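Havinville amplía el horario de su biblioteca municipal y elimina las multas por retraso

13 oct 2025

La biblioteca municipal de Havinville abrirá tres horas más cada semana y dejará de cobrar multas por la devolución tardía de libros, según acordó el pleno del ayuntamiento. La medida afecta a la sede central, en la calle Goossens, y a la sucursal del barrio de Drirosden.

El nuevo horario prolonga la apertura de la sala de lectura hasta las nueve de la noche durante la semana de exámenes y adelanta el cierre de los meses de verano, que hasta ahora variaba de un año a otro. La sección infantil mantiene su horario de tarde.

La directora del servicio, Ratih Ginting, explicó que las multas apenas aportaban ingresos y que muchos usuarios dejaban de acudir cuando acumulaban una deuda pequeña. «Había familias que no volvían por un cuento devuelto tarde. Preferimos que vuelvan y traigan el cuento», señaló.

En septiembre el servicio registró 3.188 préstamos, la cifra mensual más alta desde la reapertura de la sede central. El fondo de la sucursal de Drirosden suma ahora unos 3.000 volúmenes, la mayor parte novela y libro infantil.
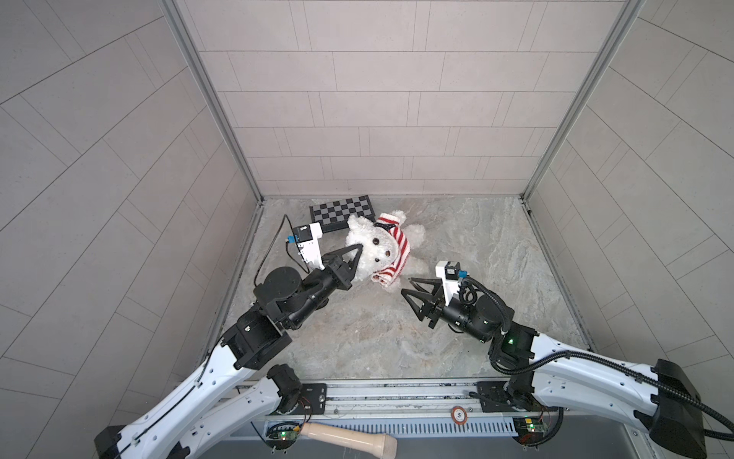
¿Qué ocurre con las multas que ya estaban pendientes?
Quedan anuladas de oficio y el usuario no tiene que presentar ninguna solicitud. Los carnés bloqueados por ese motivo vuelven a estar activos, aunque quien conserve libros fuera de plazo deberá entregarlos antes de llevarse otros.

El préstamo seguirá limitado a cinco títulos por persona, con una renovación posible si nadie más ha reservado el ejemplar. Los libros perdidos o deteriorados tendrán que reponerse, como hasta ahora, con otro ejemplar de la misma edición o de una similar.

El ayuntamiento ha renovado también el catálogo en línea. La nueva aplicación, Zoso, permite consultar la disponibilidad de cada título, hacer reservas y elegir en cuál de las dos sedes se recogen. Los avisos de vencimiento llegarán por correo electrónico – quienes no tengan dirección registrada pueden pedir que se les llame por teléfono.

Durante el pleno, la oposición apoyó el fin de las multas pero criticó que la ampliación se haga con la misma plantilla. El equipo de gobierno respondió que los turnos se han pactado con el personal y que estudiará una nueva plaza de auxiliar en los próximos presupuestos.

La sucursal de Drirosden tiene pendiente además la reparación de la cubierta, que obligó a retirar varias estanterías de la planta alta. Las obras se harán por fases y no está previsto cerrar el edificio. Mientras duren, la prensa diaria y las revistas se podrán leer en la planta baja, junto al mostrador de préstamo.

Los vecinos que quieran hacerse el carné pueden solicitarlo en cualquiera de las dos sedes con un documento de identidad. La inscripción es gratuita. En el caso de los menores, debe firmarla el padre, la madre o el tutor.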